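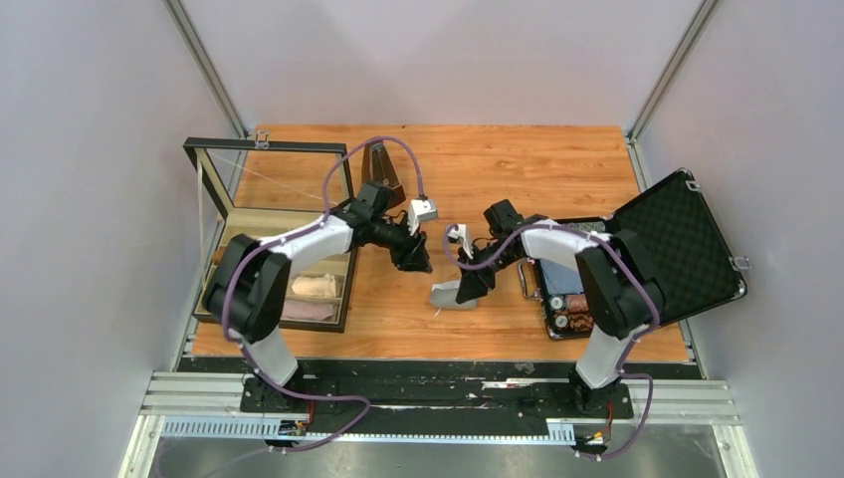 One of the second-year students wondered, at the end of the first design meeting, whether folding was too hard a starting point and whether the club should just stack blocks like everyone else. We are glad the question came up early, and even more glad that the group voted to stay with cloth!

Home Issues Student Papers Submit Search

4. Task Design and Practice Sessions

4.1 Choosing the tasks

The Cruzado project is run by students at Silldale, with two arms sharing one table. Each team wrote its own task cards, and any card had to need both arms at some point, even if only to hold something still. Teams then drove the arms by hand through the Kistier control program and kept every attempt, good or bad. By the end of November the shared folder held 1,914 attempts, far more than we had hoped for from a club that meets in the evenings.

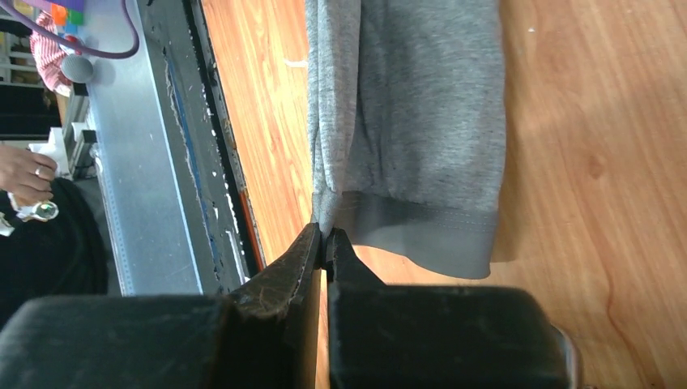 Grasp choice turned out to be the part students argued about most, and the arguments were excellent. Beginners tended to go for the middle of a piece of cloth and take a big handful, so the fabric bunched up and the second arm had no clear edge to find. More practiced drivers took a small pinch close to an edge. On a gray knit piece with a ribbed cuff, a narrow fold between the fingertips leaves the wide band and its stitched seam hanging in plain view, and a seam like that is a handy line to steer by. We began asking drivers to name their landmark out loud before closing the gripper. It slowed them down for a session or two, and then it became a habit (some of them now do it with their own laundry).

4.2 Working close together
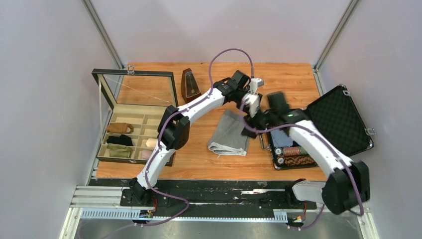 T. WEDDIGEN

When two grippers meet over the same folded towel, the drivers have to agree on who moves first. Early teams did this by shouting. Later teams settled on a short call, "mine" or "yours," and we wrote it into the Staverlow handbook so that new members could pick it up in their first week. Open cases on the table added to the challenge, as an arm reaching toward the center must clear the rim and still leave room for its partner. Students loved this part. They drew paths on paper, tried them, and came back with better ones.

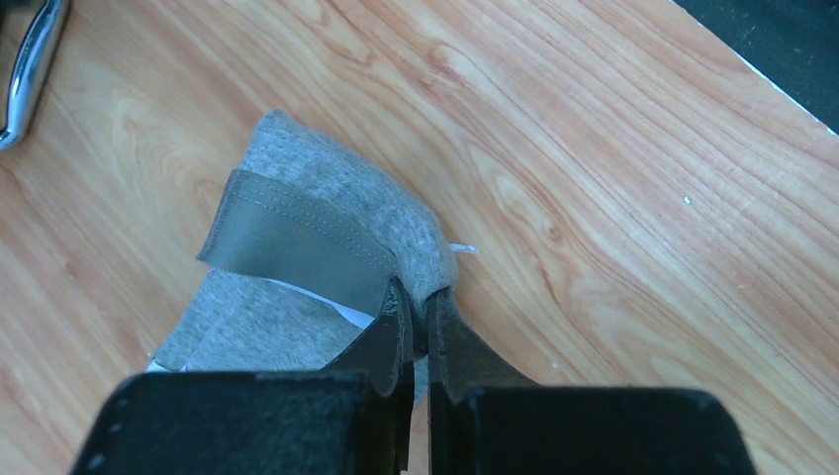
Word count: 3,562

Figure 6. Wrist view with the gripper at a gray, felt-like bundle and an olive-green strap.

4.3 Mixed layers

Layered items were the last group added, and they deserve a longer study. Soft felt and a smoother strap do not slide against the fingers in the same way, and a pinch that takes in both can shift one layer over the other. Each team planned a block of 100 attempts on layered items and marked down, for every one, which layers the driver meant to pick up. Comparing that note with the recording gave us our best classroom discussions, and we plan to report the scores in a follow-up paper.

Shares 6 | Comments 0

Contact the editors | © Silldale Student Papers | Back to top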